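About Flimo

Flimo looks after other people's databases. If yours is healthy, well indexed and backed up to somewhere other than the server it lives on, you probably don't need us, and we would quite like to meet you.

We started as the back half of a web agency in Osgate. The front half made attractive websites. The back half spent its evenings finding out why the attractive websites took nine seconds to show a list of branches. When the agency was wound up, the front half went off to do branding and we kept the phone number, the kettle and the customers whose queries were still running.

The first proper job under our own name was a stock system for a plumbing wholesaler. It had a table with 842 columns, one of which was called Misc and another Misc_New. Misc_New was the older of the two. We got it down to 21 tables, none of them called Misc, and the wholesaler's staff complained for a month that everything was in the wrong place. Then they stopped ringing us, the nearest thing to applause this trade offers.

What we do

Most of our work is tuning, upgrades and rescue. Tuning means reading execution plans until the expensive part shows itself. Upgrades mean moving you off a version of the software that was last patched when your finance director had hair. Rescue means somebody ran a DELETE and got as far as the table name before pressing the button.

We also write and sell Culari, a small tool that compares two database schemas and tells you where they differ. It began as a script for our own use, after we released a change to a customer's live system that we had tested very thoroughly against something else. Culari does one job and has a plain grey window. We are asked now and then for a dark theme. There is a darker grey. 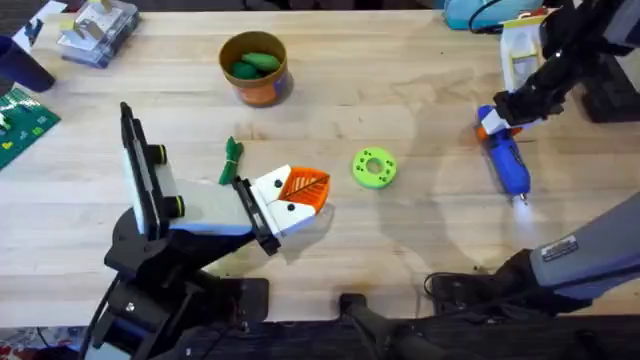 It is sold as a single licence per company, however many servers you have, mainly so that we never have to count them. The test suite stands at 1744 checks, and a fair number exist thanks to one customer who names his columns with trailing spaces and sees no reason to stop.

How we work

You will talk to the person doing the work. We don't have account managers, and the one time we tried a ticket portal it was backed by a database that fell over, which was enjoyed by everybody except us. Email is best. The phone is answered from 8 a.m., with increasing cheerfulness until lunch.

We quote a fixed price wherever we can see the bottom of the problem. Where we can't, we do a day's investigation first and send you a written report in ordinary sentences. Sometimes the report says your database is fine and your network is not. You still get the invoice – it just has a more apologetic covering note.

A few things we won't do. We won't add NOLOCK to everything and call it performance. We won't rewrite your reports in whatever language was fashionable in May. And we don't store a copy of your data on our own machines, even if you offer it to us on a memory stick in a car park.

Flimo and Ndlovu

Since last year we have shared training courses with Ndlovu, a two-room consultancy that knows far more about PostgreSQL than we do and is polite about it. They teach the PostgreSQL days, we teach the SQL Server ones, and the argument about upper-case keywords is kept for the pub. Nearly 2000 people have sat through one or the other. The course notes are free to download whether you come or not, and the exercise on NULLs has been corrected again.

Finding us

We are above the dry cleaner's in Osgate, up the stairs on the left. The bell works if you lean on it. Bring your connection strings, but please don't email them to us first.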